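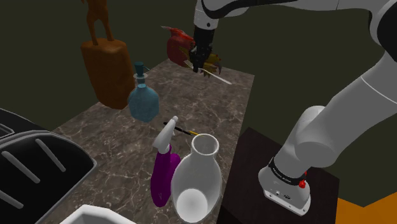 Grenau Robotics Club - FAQ

Search this site Go

Do I need my own robot?
No. All of the first term is in simulation. The task is to pick the fork off a crowded countertop without knocking over the bottles or the vase.

How big are teams?
Two to 4 students.

What does it cost?
Udex accounts are free to members.

When is the contest?
In November, at Ljungberg Hall. Late entries are not taken.

Comments (2)
tallpine: Can ninth graders join?
mk_04: Yes - I did last year.

Contact the club | © Grenau Robotics Club | Back to top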